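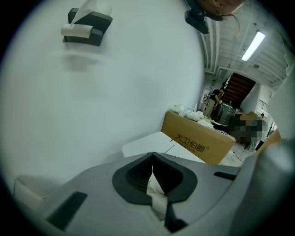
Words: Shu-fen Hung | Visits | December

Got to Grutport just after nine, train late, no breakfast. Astine were holding their open day in the workshop – white walls, pipes and beams overhead, brown wooden stairs going up at the back. Signed in, sticker on coat, straight through. No speeches, thank goodness.

The job on show was tissues. You hold the gripper in your hand, go up to the dispenser on the wall, pull one out and carry it away. The tool records as you go and the recordings are used to teach the arm. Sounds like nothing. Had three goes before I was happy with mine. First one I pinched too hard and tore it. Second I dropped. Third came away in a crumpled lump but it stayed in the jaws, and Tsz-kin Siu, who was running the session, said crumpled is fine, they want crumpled as well as neat.

Asked him how many they have so far. 2,988 for tissues, 1,066 for bags. Bags are harder apparently, they slump and the fingers close on air. There were plenty of white plastic bags heaped along the table, next to a big cardboard box with 大卫伯爵 on it, and people kept at it while visitors wandered about. Good to see, I'd half expected a staged demo behind a rope.

The gripper is lighter than it looks in the brochure. Pale grey body, dark rubber lining where it closes. My wrist was sore after ten minutes all the same. Tsz-kin says they swap over every half hour, which I'd want in my contract.

Then upstairs for the Woswood arm, which was the bit most people had come for. It did the tissue pull eight times while I watched and missed twice. Slow. Much slower than a person, but the misses were tidy – it backs off, has another look, tries again. A man from Paisan asked about cost and got a very long answer with no number in it.

Tea and a bun at eleven. Wanted to ask about wet wipes and the sort of dispenser that jams, ran out of time. Will email.

Practical stuff: booking needed, flat shoes, mind the cable on the floor. Parking is hopless so take the 212 bus from the station, it stops accross the road. Next one is in spring, they havent put a date up yet.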